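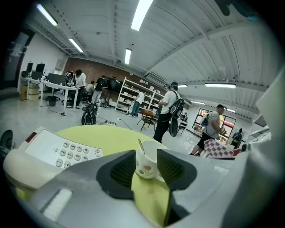 Rules for a shared floor: Aurelia Manole on working safely with hand-held grippers

Aurelia Manole wrote the first version of the house rules at Vanix on one side of a sheet of paper. It had six rules. The present version has nine, and she would like to get it back down.

"People read six," she says. "With nine they start skipping, and they skip the ones at the end."

She looks after good practice for the company's manipulation work, where operators carry a gripper by hand and record ordinary table tasks. The recordings are later used to train robot arms. Much of the work takes place in rooms where other people are busy with other things, and most of the rules come from that.

The first rule is about the floor. Cables may cross it, but the operator has to walk the route before starting and know where each one lies. "You are looking at the fingers of the gripper. You are not looking at your feet. So you look at your feet first, and then you begin."

The second is about bystanders. Anyone who may be recorded in the background has to be told beforehand, and can ask for a recording to be deleted without giving a reason. Manole says this rule caused the longest argument. Some of the engineers thought a notice on the door would do.

"A notice is fine for somebody who works here every day. A visitor comes in talking to a colleague and doesn't read it. You have to go and tell them."

Objects have their own section. A mug may be used with a spoon in it, as people leave them at home, but hot drinks are banned from any table where a gripper is in use. Glass needs a second person present. Telephones, keyboards and anything else with a lead must be unplugged unless the task calls for them to be live.

Stela Pîrvu, who trains new operators, thinks the rule on speed matters most. An operator should move no faster than the arm that will copy the movement.

"Everyone is too quick at first," Pîrvu says. "They pick up a cup the way they do in their own kitchen. I ask them to approach, stop with the fingers open, check both sides, and then close. It feels silly for a morning or so."

She also makes them put the gripper down between sessions, flat on a table and away from the edge. Carrying it across the room while chatting is against rule seven – and is the one she has to repeat most.

I asked Manole whether any of this is covered by the published standards. Only in part, she said. The ones she works from deal with machines that move by themselves, and a gripper held in someone's hand falls between a robot and a tool. For now Vanix treats it as a tool during recording and checks everything again before an arm is switched on.

The company keeps a log of near misses, and the rules are gone over again each February. Entries are unsigned. The last review dropped nothing, though two rules on storage may be merged next time. Pîrvu is against it.

"They are separate jobs," she says. "One is where you put it, and the other is who checks it."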